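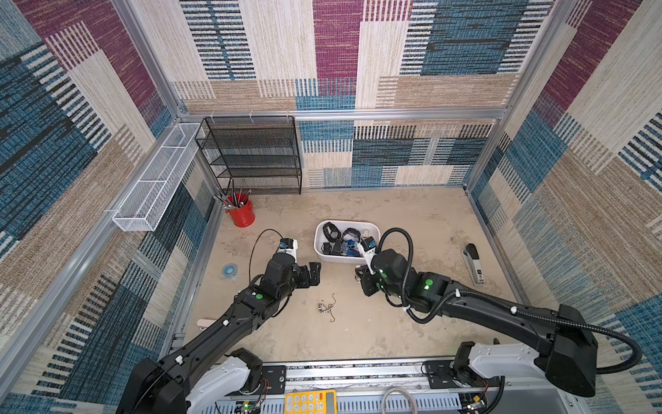
Gediminas Lukoševičius asked at the end of the last session whether the two arms have to take turns, or whether a team may have both of them moving over the bin at once. Both may move. What the rules forbid is contact between them, and a run with a collision scores nothing.

Notes for session 2: clearing a mixed bin

Task. Take items out of the white bin and lay them on the floor of the cell, one at a time, without tipping the bin. The straps are hard because they tangle. A gripper that closes on one loop will often bring up its neighbours as well, and the second item tends to drop on the way out.

Three ways teams have tried it:

Lift and shake. Quick to program. Items land anywhere, including outside the reach of either arm.

Hold and pull. One gripper pins the pile, the other draws a strap out sideways. Slower, but the bin stays put.

Regrasp. Lift a little, pass to the other gripper, lift again. Needs good timing between the arms -- leave this until hold and pull works.

The Pullus group logged 1,363 grasp attempts up to March, of which 228 brought out a single item. Their log is in the shared folder under Pruka. Look at the failures before you write any code. Most are closed too early, with the fingers still above the pile.

Other objects in the cell, such as the stapler, the roll of tape and the chain, are there as obstacles. Moving one costs a point. Knocking over the cup of brushes costs two.

Before you start a run: check the cable on each arm is clear of the wrist, set the speed to low, and say aloud that you are starting.

For next time: write half a page on which method you would choose and why. Bring it on paper. Teams entering the Clindunari round should also bring their run sheet.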